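片付けや仕分けは、もう機械に任せられますか？

2025-03-08　投稿：Wahyudi Liew
読了時間：8分

Wahyudi Liew
みなさん、こんにちは。日本語は勉強中ですので、変な表現がありましたらお許しください。

私は小さい工房で働いています。アクリル板を切って、看板や展示用のケースを作る会社です。社名はIrnarといいます。仕事そのものは好きですが、一日の最後に必ず「戻す仕事」があります。作業台の上にたまった道具、テープ、切れはし、誰かのコップ、お菓子の包み紙などを、浅い金属の箱に全部入れて、あとで一つずつ元の場所に戻します。この仕事をするのは、だいたい私です。

先月の会議で、社長が「こういうことはもうロボットができる時代だろう」と言いました。私は「まだ無理だと思います」と答えましたが、理由をうまく説明できませんでした。それで、ここで聞きたいです。家の片付けでも工場の仕分けでもかまいません。実際に機械を使っている方、どこまで任せていますか。

Slamet Mangundap
部品の会社で設備を担当しています。結論から書きますと、決まった物なら任せられます。決まっていない物は、まだ人の仕事です。

うちのラインでは、同じ形の樹脂部品をアームが箱から取り出しています。一回の勤務で3,000個です。止まることはほとんどありません。ただし、この箱の中に作業者の手袋が一枚入ると、話が変わります。アームは手袋を部品だと思ってつかみ、そのまま次の工程に運んでしまいます。去年の12月に二回ありました。

ですから、社長さんの言うことは半分正しいと思います。どちらの半分なのかを、先に決めたほうがいいです。

Fitriani Pattinasarany
Slametさんの意見には少し反対です。「決まった物だけ」というのは、数年前の話ではないでしょうか。

私は大学の研究室で事務の仕事をしています。専門家ではありませんが、隣の部屋で学生たちが毎日アームを動かしているので、よく見ます。初めて見る物でも、かなりつかめるようになりました。マグカップ、ブロック、はさみ、いろいろです。人間が一度やって見せた動きをまねる、という方法も使っているそうです。以前は、物の位置が少しずれるだけで空中をつかんでいました。今はちゃんと物のほうへ手が行きます。

私の家の片付けも、いつかやってほしいです（子どもが二人いるので、床がいつも大変です）。

Slamet Mangundap
つかめることと、仕事になることは違います。10回のうち9回つかめるロボットは、研究室では立派です。工場では、残りの一回のために人が横に立つことになります。横に立っている人は、自分でやったほうが速いです。

Fitriani Pattinasarany
それは工場の基準ですね。家では、夜に寝ている間にゆっくりやってくれればいいです。一個に三分かかっても、私は怒りません。

Slamet Mangundap
寝ている間に花瓶を落とされたら怒るでしょう。

Fitriani Pattinasarany
花瓶は持っていません。

Liviu Sârbu
横から失礼します。ロボットの導入を手伝う仕事を長くしていました。今はもう辞めましたので、遠慮なく書きます。

お二人の話は両方とも分かりますが、「つかむ」を一つの能力として話すと、議論が進まないと思います。机の上のがらくたを例にして、物ごとに考えてみます。

積み木やブロックのような、角があって硬い物。これは簡単な部類です。平行な面が二つあるので、二本の指ではさめば持ち上がります。

コップ。立っていれば易しいです。横になっていると急に難しくなります。丸いので、触ると転がります。縁をつまむか胴を持つかも、先に決めなければなりません。

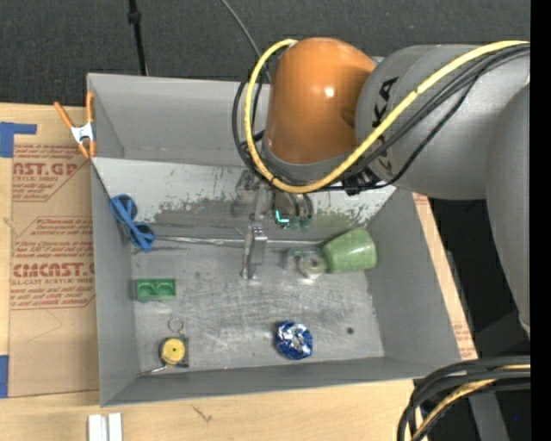

はさみは、つかむ場所で結果が変わります。持ち手の輪に指を入れれば引き上げることができますが、刃が下に振れます。箱の壁に近いところにあると、指を入れるすき間がなくて、まず少し動かす必要があります。人間は何も考えずにこれをします。指先で手前に引いて、それから持ちます。機械には、この「まず少し動かす」が一つの別の仕事になります。

巻き尺は重さが片寄っています。ひもが付いている型では、持ち上げたあとにひもが何かに引っかかることがあります。

薄い包み紙が、私の経験では一番いやな物でした。軽くて、形が毎回違って、光を反射します。カメラで距離を測る方式では、光る紙のところだけ穴があいたように見えないことがあります。吸盤も、しわがあると空気がもれます。

というわけで、同じ一つの箱の中に、今日からできる仕事と、何年か待つ仕事が一緒に入っています。Wahyudiさんが会議で説明しにくかったのは、当然だと思います。

Wahyudi Liew
Liviuさん、とても詳しくありがとうございます。物ごとに考える、というのは私の頭にありませんでした。

一つ質問があります。箱のほうを変えたら、やさしくなりますか。うちの箱は古くて、底に傷がたくさんあります。

Liviu Sârbu
なります。実は私の仕事の大部分は、ロボットではなく箱や台を直すことでした。壁が斜めになっている箱は、手が入りやすくて良いです。底は、光らない無地のマットを敷くと認識が安定します。傷や汚れの模様を物だと間違えることが減ります。

ただ、箱を動かないように固定することも忘れないでください。手が壁に当たって箱がずれると、そのあとの位置が全部ずれます。最初はクランプで十分です。

Melati Pasaribu
全然違う立場から書きます。私はSubramaniamという店で、戻ってきた貸し出し品の点検をしています。ロボットはありません。一年前に、Fendbergという会社の仕分け機の見積もりを取りました。

営業の方の説明はとても上手でした。見せてくれた動画では、機械がすらすらと物を分けていました。でも、私たちの倉庫から実物を持っていって試してもらったら、ベルトの付いた袋が全部だめでした。うちの品物は、ベルトの付いた袋が多いのです。結局、買いませんでした。

Wahyudiさんの社長さんには、まず「自分の物で試してもらう」ことをすすめてください。動画を見て決めるのは危ないです。

Fitriani Pattinasarany
動画については賛成です。速さを8倍にした動画も見たことがあります。小さい字で書いてありましたが、最初は気が付きませんでした。

Slamet Mangundap
やっと意見が合いました。

一つ付け加えます。試すときは、回数を決めてから始めてください。うちでは必ず100回やって、失敗を全部書きます。「だいたい良かった」という感想は、あとで役に立ちません。失敗の種類も書いてください。つかめなかった、途中で落とした、違う所に置いた、この三つは原因が違います。

Fitriani Pattinasarany
家で100回も試す人はいないと思いますけど。

Slamet Mangundap
家の話はしていません。

Fitriani Pattinasarany
題名に家の片付けも入っていますよ。最初の投稿をもう一度読んでください。

Slamet Mangundap
読みました。失礼しました。では家についても書きます。掃除機のロボットは成功しています。床を吸うだけで、物を持たないからです。食器洗い機も成功しています。こちらは、人が食器を並べてくれるからです。どちらも、難しい部分を人に残してあります。私はこの形が、家ではまだ長く続くと考えています。

Melati Pasaribu
食器洗い機の話は、よく分かります。並べるのが一番面倒ですから。

Liviu Sârbu
それで思い出しましたが、仕分けでも同じ分け方ができます。人が先に、難しい物（紙くず、ひもの付いた物）だけ抜きます。残りの硬い物を機械が戻します。Trandetoraという現場でこの方法を使って、うまくいきました。人の仕事はゼロになりませんが、短くなります。社長さんが「ゼロ」を期待しているなら、先に話し合う必要があります。

Wahyudi Liew
みなさん、たくさんのご意見をありがとうございました。何度も辞書を引きながら読みました。

昨日、社長ともう一度話しました。「全部は無理ですが、硬い物だけなら試す価値があります」と言いましたら、「では、硬い物がどのくらいあるか調べてくれ」と言われました。それで、過去の記録を見ています。うちには持ち出した道具を書くノートがありまして、去年の分は1,528行ありました。包み紙はもちろん書いてありませんので、そこは別に数えなければなりません。

正直に申しますと、仕事が増えました。

Slamet Mangundap
自動化の最初は、いつもそうです。ノートがあるだけ良いほうです。

Melati Pasaribu
コップと包み紙は、持ってきた人が自分で片付ければよいのではないですか。機械の話ではなくて申し訳ないですが。

Wahyudi Liew
それは三年前から言っています。ロボットのほうが早いかもしれません。

Liviu Sârbu
ノートの集計が終わりましたら、ぜひここに書いてください。はさみと巻き尺の割合が知りたいです。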